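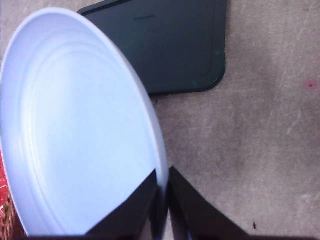
The gripper at the rim of the plate, from the wrist camera. Kornier Robotics Club, table-clearing project.

I have spent a good part of this school year thinking about one white plate, and I would like to make the case that it has been time well spent. I help out with the robotics club at Kornier, where the students are teaching an arm to clear a table, and from time to time a parent stops in the doorway and asks, very kindly, when we are going to do something exciting. I understand the question. I asked it myself in September, when the other project on the list was a cart that threw foam balls.

But a plate is a wonderful teacher! It is wide and smooth and low to the table, and two fingers coming down on it from above have hardly anything to hold. You and I slide a thumb over the rim and a fingertip under it and never give it a thought. The students had to give it a great deal of thought. They had to decide which part of the rim to go for, how far to open the fingers, how low was too low, and what the arm ought to do if the plate was sitting on top of something else. By the second month they were arguing about rims the way other kids argue about basketball, and I loved every minute of it.

The club has recorded 439 attempts so far, every one of them driven by a student by hand and then written up in the shared notebook. There are 30 kids on the roster and they work in groups of 6, so everybody has had a turn at the controls and everybody has also had a turn at the writing, which is less popular. I would defend the writing to anyone. A note that says "went in too steep, try from the side" is a piece of real engineering, and it was made by a person who four months earlier would have written "didn't work" and gone off to find a snack.

My quarrel, if I can call it that, is with the way we tend to run these things. The big weekend contests (we went to the Lornik one last spring, and had a lovely time) hand every team the same mat and the same blocks, and the blocks are made to be picked up. I have nothing against that. The kids come home from a Sunday in a loud gym happy and worn out, and they have learned to work against a clock. Still, I think a club that does only contests misses the slow part – the part where an ordinary thing out of a kitchen cupboard refuses to cooperate and there is no rule book that says how it should be held.

So I would ask for a little patience from the parents, and from the school too, when budget time comes around. We need 3 more sets of finger pads and a shelf to keep the dishes on. We don't need a trophy this year. The students have already voted on what follows the plate, and they chose a soup bowl, and there is a long page in the notebook on whether to take it by the edge or from the inside. I am for the edge, but I was outvoted, and we start on it next month.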